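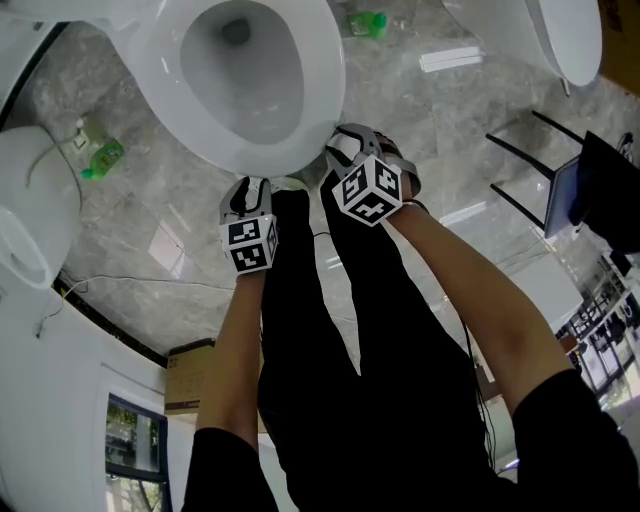

Tormod Eide wrote in response to last month's entry that a bathroom should be cleaned from the top down, and that anyone who starts with the toilet will end up doing the floor twice. He also asked whether the outside of the bowl needs more than a quick wipe.

His comment is a fair one, and the weekly procedure on this blog has been revised to reflect it. Shelves and the window ledge are now dusted first. The walls near the fixtures follow, then the toilet, and the floor is left until last.

With regard to the second question, a quick wipe is not sufficient. The inside of the bowl receives most of the attention in any household, while the outer rim, the underside of the rim and the base are often passed over. Glossy white porcelain is forgiving from a standing position. Dried drips become apparent only when one bends down to the height of the bowl, and the place where the base meets the floor is the worst of all.

The following order is now in use:

Apply the cleaner inside the bowl and let it stand while the outside is done.
Wipe the tank, the lid and the seat, including the hinges.
Wipe the outer rim and continue down the sides to the base.
Go along the floor joint with a narrow brush and dry it with a clean cloth.
Scrub the inside of the bowl and flush.

Two cloths are required, one for the seat and rim and the other for the base. They should not be exchanged halfway through. Mine are washed together on Friday, separately from the kitchen towels.

Marble-patterned floors deserve a separate note. The gray veining hides lint and hair very well, and a floor that appears clean in the evening may look quite different at ten in the morning. I sweep before mopping and use very little water near the fixtures. Firouzeh Sharifi recommends a dry pass with a microfiber cloth afterward — a step I had considered unnecessary until I tried it in October. It has been added to the procedure.

Further comments on grout and on the storage of brushes are welcome. The entry on shower doors will be posted once the new squeegee has been in use for 28 days.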